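Notes from the merch desk: tickets, trains and one very long set list

Monday, July 21, 2025

Hello again, everybody! I promised last time that I'd get this out before the Dunlow tickets went up, and I've made it with a few hours to spare, so please be kind about the typos.

First things first. Kosura are going back out in November. The tour has 15 dates, which is more than they've done in one go since I started writing this newsletter, and it opens with two nights at the Dunlow Ballroom. I have been a fan of this band since they were playing to the bar staff, and I still got a little shaky when the email came through. Two nights at Dunlow! The last time they played that room they were the opening act, and their slot was so short that they dropped the slow song and I sulked all the way home.

Support on every date is Hajdu, who some of you will remember from the spring festival, where they played in a tent with a generator running right behind it and still managed to be the best thing I heard all weekend. They're a lot quieter than Kosura, mostly two guitars and a pump organ, so do get there early if you want to hear them properly. Talking through Hajdu should be punishable by a night in the parking lot.

Now the part you're all here for. Newsletter subscribers get first crack at tickets through the Vodard site on Wednesday at 10 in the morning. You'll need the code that's in the separate email, the one with the green header (check your spam folder, mine went there). General sale opens on Friday at the same time. Standing tickets are $59 and balcony seats are $87, and that's with the fees already in, because Vodard finally started showing the full price up front. I know $87 is a lot. I went back and forth over it for a whole evening and then decided I'm old enough to want a chair.

My advice for Wednesday is to sit down at a real computer. Last time I tried it on my phone, on a bus, and the page reloaded itself right as I got to the payment part. Log in to your Vodard account beforehand, make sure your card hasn't expired, and have a second date in mind in case your first choice goes. And please don't refresh once you're in the line! It sends you to the back. I learned that one the hard way with the reunion show.

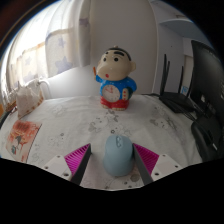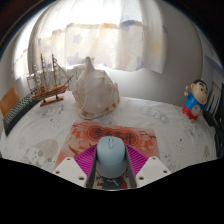
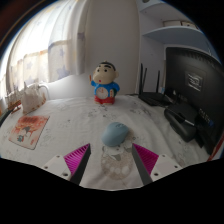
Pale blue computer mouse on a patterned cloth.

The limit is four tickets per person per show. If you need more than that for a group, buy them in two lots under two names and don't expect the seats to be together. Wheelchair spaces at Dunlow go through the box office by phone, and they've told me that line opens at the same time as the presale, so you shouldn't lose out by calling. The floor there is flat but the bar is up a step, just so you know.

A few of you wrote in to ask whether the set list will be the same every night. Going by the warm-up show I saw last month, I'd say no. They played 27 songs. Twenty-seven! I wrote them on the back of a parking receipt and ran out of receipt. The whole first album was in there, though scattered around instead of in order, and there were three new ones with no titles yet. One of those has a long drum part in the middle that I didn't love, and then it comes back in with everybody singing and I loved it very much. The old closer has moved to the second spot, which threw the people next to me completely. They'd only just put their coats down.

The new record, since you'll ask, still doesn't have a release date. What I've heard is that it's mixed and they're arguing over the running order. I wouldn't be surprised if it turned up for sale at the first Dunlow night, but that's a guess on my part and please don't go quoting me on the message board like last time.

Getting to Dunlow: the late train leaves at 11:40 and it's a ten-minute walk from the ballroom if you don't stop for fries. Kosura usually finish before 11, so you should be fine, encore and all. Parking on the street is free after six but it fills up fast on show nights. I'm driving down for the first one and I have two spare seats coming back north, so reply to this email if you'd like one. You will have to listen to the live album and I will sing.

Swap corner: I have a medium tour shirt from the last run, the gray one with the heron, and I'd love to trade it for a large. It's been washed twice. I'm also still looking for the second pressing of the Hajdu single with the misprinted label, and I've got a stack of posters to offer in return, a couple of them signed.

Meet-up before the first night is at the diner across from the ballroom, from five o'clock. We'll be in the big booths at the back, same as before. If you've never come along to one of these, please do, we're friendly and at least one person always brings cake.

Good luck on Wednesday, and write and tell me which night you got!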